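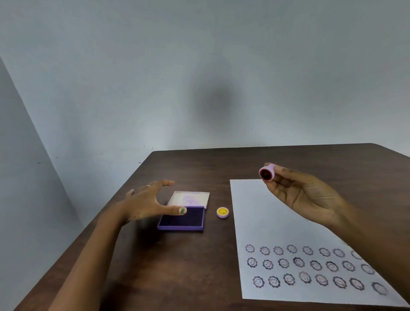 April, bench notes, late afternoon

Spent most of today on the stamping chore, and I want to get my thoughts down before I go home. The question on the board is still the one we wrote up at Dovport: could the Narska arm take over a small desk job from start to finish? Stamping looked like the friendly one when we picked it (I was all for it!). Ink, press, lift, move along, do it again.

Well, the arm got through 182 presses this session, out of the 210 I had queued up, and I was pleased with it for the first hour or so. It keeps its rows beautifully straight, straighter than any of us do by hand. By hand you get rows of eight where the fourth one drifts up a little, and a last one that smears, and one here and there with a heavy dark edge where the stamp leaned. The funny thing is that you can still tell what nearly all of them are, and a person going along just keeps adjusting without giving it a thought.

The arm doesn't adjust yet. When the pad gave less ink it pressed exactly as before, and I had 10 pale faces in a row before I stopped it. We could have the camera look at each print and ask for more ink, and Sydorenko's force sensor might help with the leaning - I'd like to try both together, slowly.

Then there is the cap. Taking the little round cap off the stamp and setting it down where it won't roll is still beyond us, and so is opening the lid of the pad. I do both before every run, so I can't in good conscience call the chore automated. Gendesero's soft fingertips managed the cap 2 times this afternoon and dropped it all the others.

For tomorrow: fresh paper, re-ink the pad, lower the press speed, and try the cap again with the fingertips turned sideways. Please leave the stamp settings alone if you use the bench tonight, I haven't saved them.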